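Protokoll der Arbeitsbesprechung Ausstattung und Material

Juli 2021
Ort: Besprechungsraum 3, Standort Skernura
Teilnehmende: Materialverwaltung, Übungsküche, Einkauf, Raumplanung
Protokollführung: Materialverwaltung
Verteiler: Teilnehmende, Ablage Übungsküche

TOP 1 Genehmigung des letzten Protokolls und Tagesordnung

Das Protokoll der vorigen Sitzung wird mit einer Änderung genehmigt. Unter TOP 4 muss es "Unterschrank links" heißen, nicht "Oberschrank links". Die Tagesordnung wird um den Punkt Kleinteile und Spielzeuglebensmittel ergänzt (jetzt TOP 5). Der Punkt Beschilderung Flur entfällt, die Unterlagen liegen noch nicht vor.

TOP 2 Bestandsaufnahme Übungsküche

Die Materialverwaltung legt die Bestandsliste vor. Erfasst sind 99 Positionen, davon 23 ohne festen Lagerplatz. Die Positionen ohne Lagerplatz betreffen überwiegend Schalen, Deckel und Kleinwerkzeug. Bei den Deckeln ist die Zuordnung zu den Behältern in mehreren Fällen offen.

Die Raumplanung weist darauf hin, dass der Hochschrank neben der Tür laut Belegungsplan für Reinigungsmittel reserviert ist, tatsächlich aber zur Hälfte mit Geschirr belegt wurde. Diese Belegung stammt aus der Umräumung im Januar und war als Übergang gedacht. Das Geschirr wird in den Unterschrank links umgesetzt. Die Einlegeböden dort sind vorher eine Rasterstufe tiefer zu hängen.

Beschluss: Jede Position erhält bis zur nächsten Sitzung einen Lagerplatz oder wird ausgesondert. Die Lagerplatzkennung besteht aus Schrankbuchstabe und Bodennummer, von unten gezählt. Ältere Etiketten mit Zählung von oben sind zu entfernen.

Zuständig: Materialverwaltung, Raumplanung

TOP 3 Lieferungen und Reklamationen

Die Lieferung von Zovport ist eingegangen und geprüft. Die Stapelboxen entsprechen der Bestellung. Die beigelegten Trennstege sind für die flache Ausführung bemessen und passen nicht in die hohen Boxen. Der Einkauf fordert den Austausch an und klärt, ob die flachen Stege zurückgeschickt werden müssen.

Das Angebot von Valentini über Schubladeneinsätze liegt vor. Es bezieht sich auf die lichte Breite der Schubladen, gemessen wurde jedoch die Frontbreite. Vor einer Bestellung ist neu aufzumessen, und zwar bei eingebauter Schublade und an der engsten Stelle. Das Maß wird dem Einkauf schriftlich übergeben - mündliche Angaben werden nicht mehr angenommen.

Zuständig: Einkauf, Übungsküche

TOP 4 Arbeitsflächen und Aufräumen

Die Übungsküche berichtet, dass Arbeitsflächen nach Nutzung wiederholt nicht vollständig geräumt übergeben wurden. Schneidbretter standen nass im Schrank, ein Brett ist verzogen und wurde aussortiert. Es wird vorgeschlagen, den Abtropfständer dauerhaft neben dem Becken zu belassen. Die Raumplanung hat keine Einwände, sofern die Steckdosenleiste dahinter frei zugänglich bleibt.

Festgelegt wird folgender Ablauf für die Übergabe:

1. Lose Teile einsammeln und den Behältern zuordnen.
2. Schalen leeren, auswischen, trocknen.
3. Fläche mit feuchtem Tuch abwischen, danach trocken nachwischen.
4. Behälter an den Lagerplatz stellen, Etikett nach vorn.
5. Übergabeblatt abzeichnen. Fehlende Teile dort eintragen.

Für die Übergabe sind 20 Minuten im Belegungsplan vorzusehen. Der Vorschlag, die Zeit an Tagen mit zwei Gruppen zu verkürzen, wird abgelehnt.

Zuständig: Übungsküche

TOP 5 Kleinteile und Spielzeuglebensmittel

Schalen und Lebensmittelnachbildungen werden bisher unter einer gemeinsamen Position geführt. Das erschwert die Nachbestellung. Künftig werden die Schalen nach Form und Farbe erfasst, die Nachbildungen nach Sorte. Teile, die wie Kunststoff aussehen, deren Material aber nicht belegt ist, erhalten in der Spalte Material den Eintrag "ungeklärt".

Als Muster für die neue Erfassung dient die rosafarbene rechteckige Schale mit der gelborangen Paprika. Einzutragen sind: Schale, rechteckig, blassrosa, erhöhter Rand, abgerundete Ecken. Paprika, gelborange, glänzend, Material ungeklärt. Langstielige Werkzeuge mit schwarzem Griff und weißem Stab kommen in eine eigene Position und werden nicht der Schale zugerechnet. 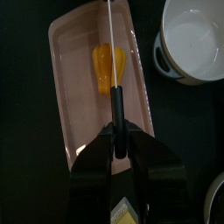

TOP 6 Etiketten und Listenpflege

Das Programm Sillance bleibt für die Bestandsliste in Gebrauch. Die Spalte Bemerkung wird auf Angaben zu Schäden beschränkt. Farbangaben gehören in die Spalte Ausführung, auch bei Altbestand. Doppelte Einträge werden von der Materialverwaltung zusammengeführt, wobei die ältere Positionsnummer erhalten bleibt.

Etiketten werden auf die Stirnseite der Boxen geklebt, bei Schalen auf den Einlegeboden davor. Direkt auf die Schalen wird nicht geklebt. Kleberückstände an Altbeständen sind vor der Neuerfassung zu entfernen.

Zuständig: Materialverwaltung

TOP 7 Verschiedenes

Der Schlüssel zum Materialraum ist nach Gebrauch in den Schlüsselkasten zurückzuhängen. Die Leuchte über dem Becken flackert, eine Störmeldung ist abgesetzt. Der Einkauf bittet um Rückmeldung zum Bedarf an Mikrofasertüchern.

Offene Punkte: Austausch der Trennstege, Aufmaß der Schubladen, Zuordnung der Deckel, Beschilderung Flur.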